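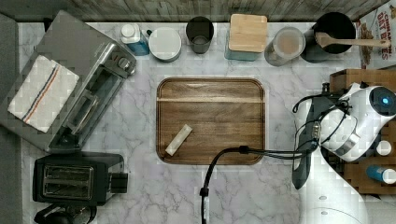

Wumeline kitchen set: data card

Wumeline is a set of 1,752 teleoperated episodes of tabletop manipulation on a kitchen counter. It was collected to test one question: does a policy trained on start-of-episode states from a cluttered counter still find a small object when the clutter is left alone and only the object moves? The method it supports is called Molleck and lives in its own repository. This card covers the data only.

What is in an episode

Each episode has synchronized color video, joint positions, gripper opening and a short text instruction. Video is stored at 30 frames per second. Joint data is resampled to match. Episodes that ended early because of a cable snag or an operator error are kept and flagged — filter on the field "aborted" if you don't want them.

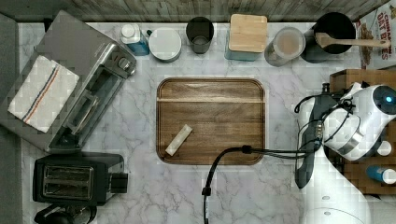

Object placement is the main thing we vary. The target starts in a random pose inside the work area, and the operator gets no practice run with that pose. A small pale block lying diagonally near the lower left of the cutting board is a typical start, and it is harder than a centered one when the arm comes in from the right, as the reach is longer. The toaster, the toaster oven and the row of containers at the back count as background and are never named in an instruction.

Splits

The train and test splits are made by start pose, so near-duplicate poses never land on both sides. There are 2 test splits. "Near" uses poses inside the area covered in training. "Far" uses poses outside it. Please report both. An average of the two hides most of what we care about.

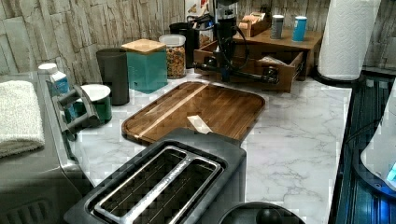
Results on the far split move a lot between training seeds. We train with 5 seeds and report the median and the range. In our runs Molleck beat plain behavior cloning on both splits, but on the far split the ranges overlap, and we would not read much into small differences there.

Known problems

Instructions were written by few people and the wording is narrow. Lighting changes little. Gripper opening drifts slightly in the September batch — we left the raw values in and added a corrected column next to them.

Related sets

Vinadent uses the same episode format with a different set of tasks. The Verschueren loader reads both. Older loader versions ignore the "aborted" field without a warning, so update before training.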